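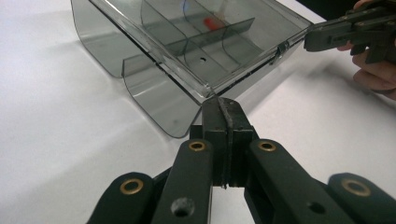
Pitura Tooling

Abera FAQ — recording, sync, replay
Last edited 11/13/25. Covers Abera 2. If you're still on the old build, update first, half of these go away.

What does Abera take in?
Two gripper streams, left and right, plus the head camera if you have one. Jaw opening comes in with the gripper video. Everything lands in one session folder. Don't rename the folder while it's writing. Please.

Do I need the head camera?
No. It'll run on grippers only. But two-handed work on one object gets a lot easier to line up with a head view, and review is faster. We'd keep it on.

My left and right streams drift apart. Why?
Usually the clocks. Run sync before every session, not once in the morning. If the offset is over 5 ms the checker turns yellow and you should redo it. Over 200 ms it won't let you export at all. There is an override flag, don't use it for two-handed tasks.

Clear plastic. Does perception handle it?
Partly. Depth on clear or tinted parts is bad, we get holes and sometimes the tabletop coming straight through as if the part wasn't there. The segmenter does OK on rims and folds, badly on thin inner walls. Workaround for now: turn off depth in the config, use the color-only tracker, and label the first frame by hand. Takes a minute.

It also confuses things seen through a wall with things sitting in the open. Set see_through to on and it keeps both guesses until the view clears up.

The tracker loses a gripper when the markers go out of view
Yep. It coasts on the last motion for a bit and then gives up and marks a gap.
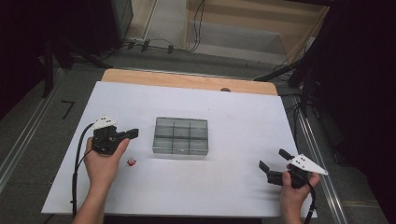
Short gaps get filled on export, long ones don't, and you'll see them as gray bars in the timeline. Too many gray bars and the clip is better thrown out. Things that help — don't cross your wrists, keep the plates facing up where you can, slow down when you reach far out. Cables too, one drapped over a plate will kill tracking and the log only says "low confidence".

How long can an episode be?
700 frames by default. You can raise it in session.cfg but the planner side trims to that length anyway unless you change it there as well. Two places, I know. On the list for December.

Can I replay on an arm straight away?
Dry run first. Ivavlow (the controller) checks reach, joint limits and arm-to-arm distance, and spits out a report. Read it. If both hands are holding the same part, switch on coupled mode or each arm gets planned alone and they'll pull against each other.

Coupled mode rejects my clip
Most likely the grasp times dont overlap enough. Open the clip, look at the two jaw curves, check the close events got picked up. Soft or bendy parts fool the detector, the jaws stop at a different width each time. Lower the close threshold a notch and rerun.

Does it measure force?
No. Jaw width only.

Where do exports go?
To Urnbridge, under your project name. Local copy stays until you clear it. Failed uploads retry by themselves, no need to hit the button again — that just makes duplicates.

Found a bug, now what?
Send the session log and the config, not a screenshot of the log. Clip number in the subject line.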